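Setting up the Salilby play kitchen timer

Part 2: Pairing it and picking your sounds

I've set up four of these now (two for Rhea's class, two for mine), so I'll give you the order that works for me.

1. Slide the battery door off and put the batteries in. The timer chirps once.

2. Hold the big button until the light blinks blue - keep holding, it takes longer than you'd think!

3. Open the Wellix app and tap Add. Type in 1659, the pairing code on my sheet. Yours is on the card in the box, so use that one if it's different.

4. Pick a cooking time. I like 15 seconds for the little ones. Genalyn goes longer, but her kids are six and can wait.

Note: if the app shows error 738, turn the timer off, close the app and start again at step 2. I get it every July when I swap the batteries.

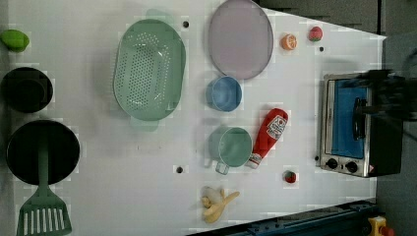 5. Choose a sound. There's a bell, a sizzle and a rooster, and the rooster is LOUD. Turn the volume down first if anybody nearby is napping.

6. Tap Save and wait for two chirps before you put the phone away.

Caution: don't wash the timer with the play dishes. Wipe it with a damp cloth and keep the battery door shut tight.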